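The tan one, and other things I have kept too long

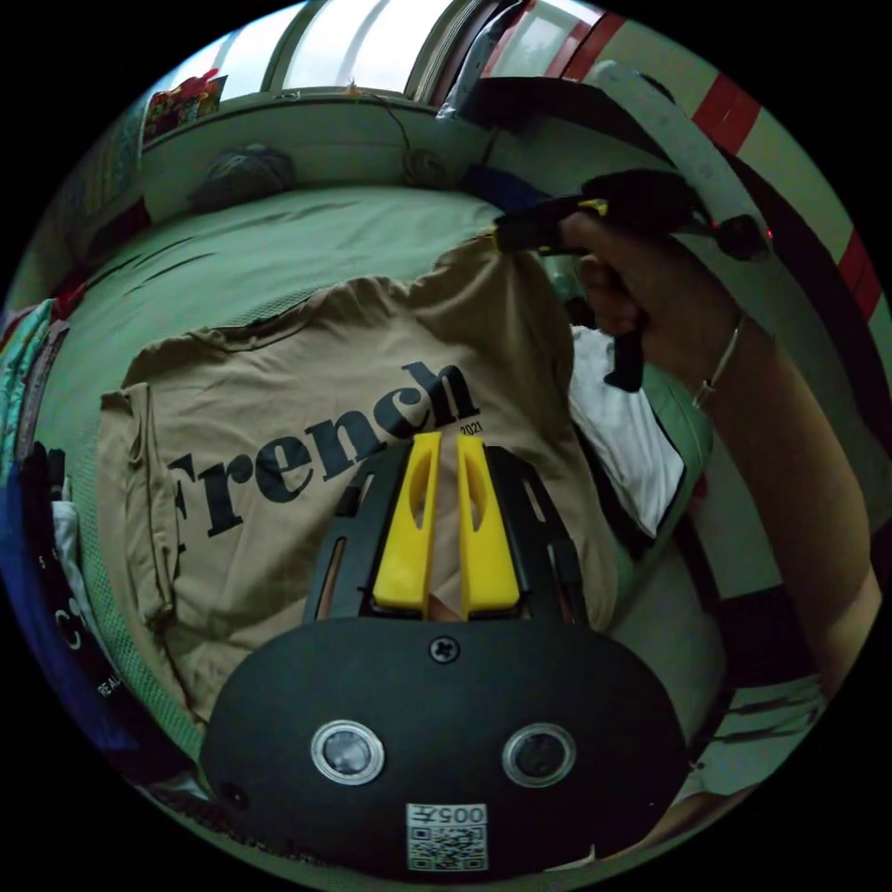
Tan T-shirt, sage-green sheet. It could do with an iron.

I have been promising myself a proper clear-out of the bedroom cupboard since the end of winter, and on Tuesday I finally made a start, which is to say I made a cup of tea, pulled everything off the shelves, piled it on the bed and then sat down beside it for the better part of the morning feeling a bit overwhelmed. If you have ever done this you'll know the stage I mean. The shelves are bare, the bed is unusable, and you've got until bedtime to sort yourself out.

My mum was a great one for clothes lasting. She was born into a house where a good coat went through three sisters before it was cut down for cushion covers, and she never really got over the idea that throwing out a garment was a kind of rudeness to whoever had sewn it. She kept a button tin (an old biscuit tin, really, with a dent in the lid) and when I inherited it I found a scrap of paper inside in her handwriting, dated 1977, listing which buttons had come off which frocks. I remember hardly any of the frocks. I remember the green one with the square neck, and I remember being told off for wiping my hands on it.

So I come by it honestly enough, this habit of hanging on. But I live in a smaller place than she did, and the cupboard door has been refusing to shut, and something had to give.

I started with the jumpers, thinking they'd be easy. They weren't. There's a navy one I bought in Chiba the year I was teaching over there, from a little shop near the station where the owner wrapped everything in paper as though it were a present, even if you told him it was for yourself. Minoru Mizuno, who had the desk across from mine, took one look at it the next morning and told me very kindly that it was a schoolboy's jumper. I wore it all that winter anyway! It's gone at both elbows now and I've darned one of them twice, badly, in a blue that doesn't match. It went back on the shelf. I'm not made of stone.

Then the T-shirts, of which I own far more than any grown person needs. There were the painting ones, the gardening ones, the ones that used to be good and have been demoted to gardening, and the ones I was given at work things over the years. I've got a Gendatex one from a trade fair that I have never once worn out of the house, and it's the softest thing I own, so it has become what I sleep in when the weather turns warm. I suppose somebody in a marketing department would be pleased, or possibly not.

The tan one took me longest to decide on. Tan does nothing for me. I look like a paper bag in it, and I have known this since the day I brought it home, and still it has come through three moves and goodness knows how many clear-outs. I put it in the op shop bag, took it out, went and hung the towels on the line, came back and put it in again. It's out of the bag at the time of writing. We'll see.

What did help, eventually, was ringing Decha Rungrueang, who used to do alterations from his front room two streets over and still fixes the odd zip for me. He told me to stop asking whether I liked a thing and ask when I'd last mended it. If I'd bothered to mend it, I wanted it. If it had been sitting there with a split seam for years and I'd never threaded a needle, I had already made up my mind and was just being slow about admitting it. I thought that was very sensible and immediately found 19 things with something wrong with them, including a skirt whose zip I'm fairly sure was broken when I bought it.

He also gave me his way of folding, which I'll pass on for what it's worth. Lay the shirt face down, smooth it from the middle outwards with the flat of your hand, bring the sides in, fold the sleeves back on themselves, then fold up from the hem in thirds. Stand them on end in the drawer like record sleeves. I've tried this before from a magazine and given up by the weekend, but his drawers have looked like that for as long as I've known him, so there must be something in it. Mine look lovely at the moment. Ask me again in November.

By four o'clock I had two bags for the op shop, one for rags and a fairly small pile of mending, and I could see my own bed again. The rag bag will keep me in dusters until I'm very old. The mending is in the basket by the radio where I can't pretend I haven't noticed it, and I've started on the skirt, though I've had to unpick the waistband and I'm not completely certain how it goes back together.

If anyone has a use for odd buttons, by the way, please do leave a comment. I'm keeping Mum's, but there's a whole jar of my own that I've no list for at all, and I'd be glad to post some on to somebody who sews more than I do.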